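Lent in the Lavovura Valley

Lent is the forty-day season of fasting and prayer that many Christians keep before Easter, and in the Lavovura valley it has a flavor all its own. I grew up here and I've kept it most years of my life, so forgive me if this entry wanders a bit (I've tried to stick to the main points, I really have!).

Origins

The season itself is very old. Christians were fasting before Easter by the early centuries of the church, and by the fourth century forty days had become a common length, echoing the forty days Jesus spent in the wilderness. Western churches start on Ash Wednesday and don't count Sundays. Eastern churches start on a Monday, known as Clean Monday, and go by their own calendar, so the two Easters often land on different dates.

In our valley you get both. The Lutheran parish at Fagerlund has 422 members on its books, and the Orthodox parish at Jisden has 204, and there are plenty of families like mine with a foot in each. My grandmother would finish one Lent and roll straight into what was left of the other, and she thought the rest of us were soft.

Fasting and food

Orthodox rules are the stricter ones. Meat goes first, then dairy and eggs, and fish is allowed only on certain feast days. Among the Lutherans it's a personal matter, and people give up sweets or coffee or television, or nothing at all. What we share is the barley soup. Every house makes it with dried mushrooms and far too much dill, and I could eat it all year long!

Then there's the bread, a flat rye loaf marked with a cross before it goes in the oven. At Jisden they bake it on Saturday and share it out after the Sunday liturgy. Fagerlund borrowed the habit from them, though over there you'll see butter on it, and my aunt still can't look.

Services and singing

Weeknight services are short and dim, with a lot of kneeling on the Orthodox side. The singing is what I'd tell any visitor to come for. The valley has its own book of Lenten hymns, the Hekinent, with 38 tunes in it, most of them slow and nearly all of them in a minor key. Both parishes sing from it, in different words, and on the Friday before Palm Sunday they walk out to meet at the bridge and sing 2 of the tunes together. I've cried at that more often than I'd like to admit. 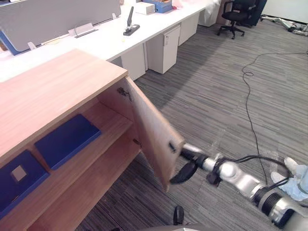
Gudrun Blomqvist wrote to me after reading an earlier version that I'd made the bridge singing sound older than it is. She remembers a time when the two parishes wouldn't even share a hymnbook, and she says the first joint walk was set up by a pair of choir leaders who were tired of hearing each other across the water. I'm happy to take her word for it, and I've dropped the part where I called it ancient.

The end of the season

Lent closes with Holy Week. Purple cloths come down, the Easter ones go up, and the Orthodox side holds its midnight service with candles carried three times round the church. After that come the eggs, dyed red with onion skins, and you knock yours against your neighbor's to see whose cracks first. The winner keeps both, and my cousins have been arguing about the rules since we were small.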